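Posting some notes on how we collect demonstrations for the cloth task at Cernach, because three different people have asked me by message and I keep typing the same answer.

Short version: we hold a gripper in one hand, do a household job with it, and save the video and the finger width. The policy trains on that. No arm is involved until much later.

The job in this batch is laundry on a bed. Pick up one garment, lay it out, fold it, put it at the edge. Shirts mostly, some towels. Socks were dropped from the list in September and I don't miss them.

We have 754 episodes as of last night. That's after cleaning. The raw count was higher but I only quote the cleaned one now, after a slide went out with the wrong number on it and Kavitha Nambiar had to correct it in front of Pastelis.

One episode is one garment from first touch to final placement. If you drop it and pick it up again, keep going. If you use your free hand, stop and throw the episode out. That second rule is the one new people break most.

Someone asked how long an episode should be. Ours are capped at 30 seconds. Past that the person is usually fixing a mistake and the fixes wander. A few recovery episodes are good to have. A whole day of them is not.

Speed matters more than I expected. Pavithra Pinto is quick and her folds are clean, but when we trained on her data alone the policy closed the fingers early. Diarmuid Ó Riain moves slowly and stops before each grasp, and the policy trained on him learned to stop too, sometimes for good.

So now we mix people inside every session. 2 operators per room, swapping after each garment. It's a bit annoying to schedule. The results are steadier and I wouldn't go back.

On grasps: pinch a fold, don't try to scoop. The fingers only need a little cloth between the tips. If you press down on the mattress first, the sheet comes up with the shirt, and then you've recorded a demonstration of pulling a bed apart.

Fitted sheets help with this. A flat sheet slides and you get two layers in the grasp without noticing until review.

Color contrast between garment and sheet: we started out wanting high contrast everywhere. Piyumi Khondokar argued for putting in some white on white and she was right. The first policy was fine on a dark shirt over a pale sheet and useless on anything else.

We also don't tidy the rooms. Early on we cleared every shelf and pushed everything out of sight, and the policy got confused the first time it saw a normal bedroom. Leave the boxes where they are. Move things only if somebody could trip on them or if there's a name and address showing.

Before each session you wave the gripper slowly over the whole bed so the tracking has something to hold on to. Plain walls are bad for it. A bed with a blank wall behind it and nothing else in view will lose tracking more often than a messy one.

Check the screws on the finger linkages before you start. One worked loose at the Chettiar apartment and the finger width drifted over an afternoon. We lost 3 sessions before anyone looked at the plot.

Review is still by hand. I watch everything at double speed and mark each episode keep, drop or ask. "Ask" goes to Kavitha Devadiga, who has stricter taste than me and is usually the reason the count goes down.

Things that get dropped: free hand in view touching the cloth, tracking jump, garment off the bed, operator talking to someone and drifting away from the job. Things that stay: ugly folds, a second try at a grasp, bad light.

A few of you asked whether we label the grasp point. No. We did for the first month and it took longer than recording. The finger width already gives you the moment of closing, and the video gives you the rest.

Next batch is at Vivstead, starting 10/03/2021. Different beds, lower ceilings, more patterned bedding. I'll post the drop rate when I have it, good or bad.

Last one for today, a pinch grasp on the blue garment. Only a small fold is between the fingertips and most of the cloth is still lying on the sheet.

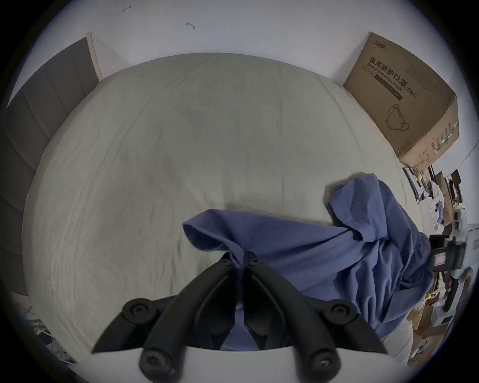 Recent posts
Why we stopped recording socks
Finger width plots and how to read them
Mixing fast and slow operators in one session
Tracking loss against plain walls
What the Chettiar sessions cost us
Packing list for a day of recording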